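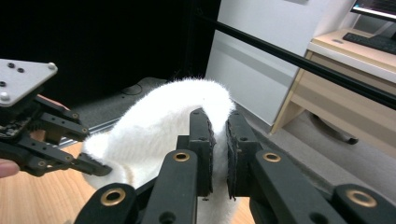
Fig. 7. Fluffy white fabric.

7. Washing delicate and fluffy items

Use the Gentle programme on your Undau washing machine for fleece, plush, bed socks and anything else with a raised pile. Check the care label first. If the label says hand wash only, see Section 9.

1. Shake each item outdoors to remove loose fluff.
2. Close zips and hooks, and turn socks inside out.
3. Put small items in a mesh wash bag. Fill the bag no more than half full.
4. Load the drum loosely. The maximum load for this programme is 2 kg.
5. Pour liquid detergent into the left-hand drawer. Do not use powder.
6. Turn the dial to Gentle and press Start. The door locks after a few seconds.
7. When the display shows End, wait for the click before opening the door.

Note: The spin speed is limited on Gentle and cannot be raised. Items will come out wetter than after a Cotton wash. Dry them flat, away from radiators.

Note: Fabric softener flattens the pile. Leave the middle drawer empty.

CAUTION: Do not wash items with a rubber backing on this programme. The backing can come away and block the pump.

If the display shows code 3487, the filter needs cleaning. Switch off at the wall, let the water cool and follow the steps in Section 12. Spare filters and wash bags can be ordered from Presdale Spares.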